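Ressources > Reconversion > Guide de l'espace candidat > Section 4

Accueil | Bilan | Mon dossier | Offres | Aide

4. Préparer votre dossier de reconversion dans Flindomard

Cette section suppose que votre compte est activé et que le bilan de la section 3 est enregistré. Comptez une petite heure si vous avez vos bulletins de salaire et votre CV sous la main. Le dossier peut être interrompu et repris à tout moment pendant 91 jours.

4.1 Créer le dossier

1. Ouvrez l'onglet « Mon dossier », puis cliquez sur « Nouveau projet ».
2. Saisissez un intitulé court. « Du droit social vers la formation » convient ; « Changer de vie » sera renvoyé par le conseiller.
3. Choisissez votre situation : salarié, indépendant, en préavis ou sans emploi.
4. Indiquez le mois de départ souhaité. Si vous hésitez, laissez « non défini ».
5. Enregistrez. Un numéro de dossier apparaît en haut à droite, notez-le.

Note : un seul dossier peut être actif par compte. L'ancien passe en lecture seule dès que vous en ouvrez un nouveau.

4.2 Reprendre les résultats du bilan

1. Cliquez sur « Importer le bilan Garg ».
2. Vérifiez les compétences une par une. Décochez celles que vous ne voulez plus exercer, même si vous les maîtrisez.
3. Pour chaque compétence conservée, ajoutez un exemple tiré de votre poste actuel, en 200 caractères maximum.
4. Classez les exemples par ordre de préférence avec les flèches.

Attention : ne citez ni client ni affaire en cours. Les exemples sont lus par le conseiller et, si vous l'autorisez, par les employeurs partenaires.

4.3 Chiffrer la transition

1. Reportez votre revenu net mensuel moyen.
2. Ajoutez vos charges fixes – loyer ou crédit, assurances, pensions, frais de garde.
3. Saisissez le coût de la formation visée. Les parcours Granholm tournent autour de 2 000 euros, hors déplacements.
4. Cliquez sur « Calculer ». Le tableau indique le nombre de mois couverts par votre épargne. 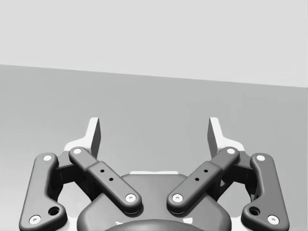 Si le résultat est inférieur à la durée de la formation, le champ s'affiche en orange. Le dossier peut tout de même être envoyé, mais le conseiller vous proposera un départ différé ou un temps partiel.

Attention : ne remettez pas votre démission avant d'avoir reçu l'avis écrit. L'accusé de réception automatique n'a pas valeur d'accord.

4.4 Envoyer et prendre rendez-vous

1. Relisez la page de synthèse et cochez la case de consentement.
2. Cliquez sur « Transmettre ». Le dossier est verrouillé pendant 24 heures, puis redevient modifiable.
3. Choisissez un créneau d'entretien, par téléphone ou dans les locaux de Grillby.

Pour un dossier bloqué, écrivez à Garnet Dhillon, au service des parcours, en précisant le numéro obtenu au point 4.1.

Contact | Mentions légales | © Grillby, tous droits réservés | Haut de page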